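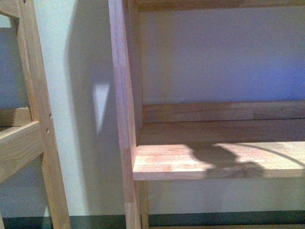

Last updated 23 January 2025 by Flamville Facilities Office

Setting Up Wooden Shelving Units Side by Side

These instructions apply to the open wooden shelving used in Flamville storerooms and reading rooms. They cover the placement of two units along one wall. Assembly of the individual units is described in the leaflet supplied with them.

Before you begin, clear the floor along the wall and sweep it. Measure the wall and mark the position of each outer post lightly in pencil. Leave a gap between the two units so that a cloth or a narrow brush can reach the wall behind.

1. Stand the first unit in place with its shelves empty. Two people are required for any lift.

2. Hold a level against a front post, then against a side. If the post leans, place thin shims under the foot until it stands upright.

3. Check the screw holes in the posts. Where two holes are set one above the other, fit and tighten both screws by hand before using a driver.

4. Position the second unit and repeat the checks. Adjust it until its shelves line up with those of the first.

Fix each unit to the wall with the brackets listed on the Urkier order form. Heavy items belong on the lowest shelves. Unfinished wood should be dusted with a dry cloth and kept away from damp mops.

Screws are to be checked again each October.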